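How Does a Song Get Made?

You hear a song in the car. It lasts three minutes and then another one starts. Those three minutes can take months to make. We will follow one song, called "Lauritsen," by the band Plondik, from the first idea to the day people could listen to it.

Step 1: Writing

Most songs start small. The singer in Plondik, Tamsin Montoya, had a tune in her head and hummed it into her phone so she would not forget it. Later she sat down with a guitar and found chords to go under it. Chords are groups of notes played at the same time.

The words came last. Other writers start with the words and look for a tune afterward. A song usually has verses, where the words change each time, and a chorus, where they stay the same.
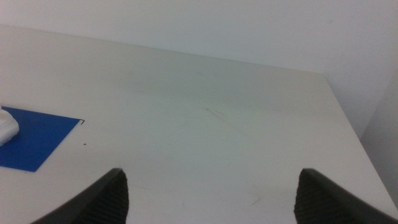

A plain tabletop.

Step 2: The demo

A demo is a rough recording. It is like a first draft of a story. The band plays the song all the way through and listens back. Is it too slow? Is the chorus too long? The demo of "Lauritsen" had a whistling part in the middle. The drummer did not like it, so it came out.

Step 3: Recording

In March the band went to a studio named Guvo. A studio has thick walls and soft panels that keep echoes down.

You might think everyone plays together, and some bands do. Plondik recorded one part at a time. Each part is called a track. The drums went first, then the bass, then the guitars. Tamsin sang last, wearing headphones so she could hear the others. If she made a mistake, she sang only that line again. 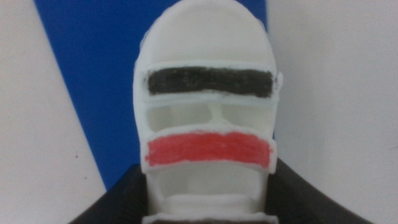 Rhythm is what holds all those tracks together. While they record, the players often hear a steady click in their headphones, and everyone stays with it. Between the clicks there are beats where you play and beats where you rest. Look at the white plastic piece, with its crossbars and the open windows between them. You could read it like a rhythm: clap for a bar, stay quiet for a window. Rests matter as much as notes — a drummer who never stopped would leave no room for anyone else.

Step 4: Mixing

Now all the tracks have to be put together. This is called mixing. The person who does it sits at a computer and decides how loud each part should be. If the guitar is too loud, you can't hear the words. The mixer can also move a sound to the left or right speaker. Try listening to a song with headphones and see which sounds come from each side.

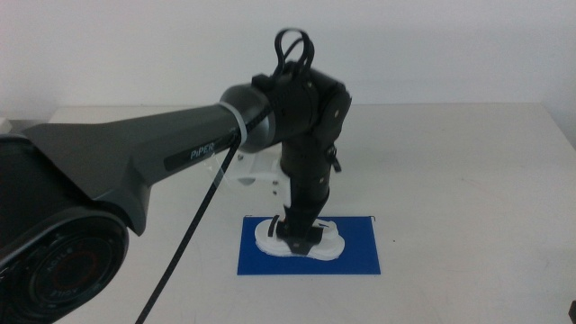
Anika Kasprzak, writing in after she read this page, said that her class tried mixing with just 2 tracks, a drum and a voice, and that it took them the whole lesson to agree on how loud the drum should be.

Step 5: Mastering

Mastering is the last work done on the sound. It makes the song sound good on big speakers, small speakers and phones. It also makes all the songs on an album close to the same loudness, so you don't have to keep turning the volume up and down.

Step 6: Release

A record label is a company that helps put music out. Plondik's label is Aronent. The label sent the song to radio stations and music websites and had a cover picture made. "Lauritsen" came out on 4/10/20. On the first day it was played 1,167 times.

Words to know

Chorus: the part of a song that comes back with the same words.
Demo: a rough first recording.
Track: one recorded part, such as the drums.
Label: a company that puts out music.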